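Workshop and Practice Room Tips for the Robot Club

Last updated 9/23/18 by Kathleen Mac Mathúna

When we started the household tasks round in August I promised everyone I'd write down the little things we kept telling each other across the room, and then of course the term got going and I didn't. So this is the list at last, in no very sensible order. New members, please read all of it at least once. Old members, you know which bits are aimed at you!

Tape and markings

Use the low-tack tape from the blue tin for anything that goes on carpet. The brown parcel tape lifts the fibres and leaves a sticky line that picks up fluff for weeks. If you've ended up with a sticky line anyway, a little white vinegar on a damp cloth, dabbed and not rubbed, will shift most of it, and a warm (never hot) iron over a sheet of kitchen paper gets the rest.

Mark your start position with two short strips at right angles, one for the front of the base and one for the side. Write your team name on the tape. Skirnex and Famo spent most of one evening starting from each other's marks, and both teams rewrote perfectly good code before anyone looked down.

Cables

Leave more slack than you think at the elbow and the wrist. Move the arm by hand, with the power off, through everything you mean it to do, and watch the wires the whole way. Soft hook-and-loop strips are far kinder than zip ties, and you can undo them when you change your mind, which you will. If you must use a zip tie, trim the end flush with nail clippers - they leave a much smoother edge than side cutters, and my knuckles are grateful.
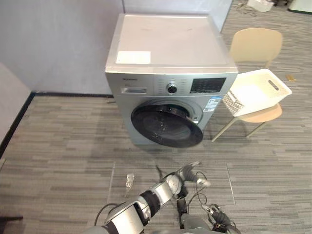

LAUNDRY TASK

The washing machine round is the one people fret about most, so it gets the longest section. Start with the door partly open. Getting hold of the edge of a door that already stands away from the body is quite hard enough for a first attempt, and you can go on to opening it from closed once your team can swing it reliably.

Keep the basket up on the chair, close in on the right-hand side of the machine. On the floor it means a long reach down for every single sock, and the arms get into awkward positions near the bottom of their travel. On the seat it's a much shorter trip. Do check that the basket can't slide, though. A square of that rubbery mesh you put under rugs works beautifully, and a roll from the pound shop will do the whole club.

Dark glass is a nuisance for cameras, and a black rim round it doesn't help. Baudry tried drawing curtains, moving lamps and all sorts, and what worked best in the end was teaching the program to look for the pale body of the machine first and work inwards from there. If you're stuck, go and ask them, they're very generous with their notes.

For washing, use old tea towels and flannels to begin with. They have a bit of body to them and the fingers can get a proper pinch. T-shirts next, then socks, and leave anything slippery until you're feeling brave. Fluff does find its way into the finger joints, so go over them at the end of the session with a dry, soft toothbrush (an old make-up brush is even better for the small gaps).

Dust the top of the machine now and again with a barely damp cloth. No polish, please, it leaves a shine that confuses the cameras.

Carpet and floor

Pick up bits before each run. Small plastic bags, scraps of card, the backing off stickers. They're easy to miss on a streaky grey carpet, and wheels find them every time. Team Riler have a habit of walking the floor in their socks first, and I've started doing it myself.

Batteries

Charge to full the night before, and label each one with the date it was last charged. Masking tape and a biro is fine. Nothing stays on charge after we lock up, even if it's almost done. Each team gets 18 minutes at the machine on practice nights, so a flat battery really does eat your evening.

Spare finger pads are in the second drawer down, in the margarine tub. Put the lid back on properly.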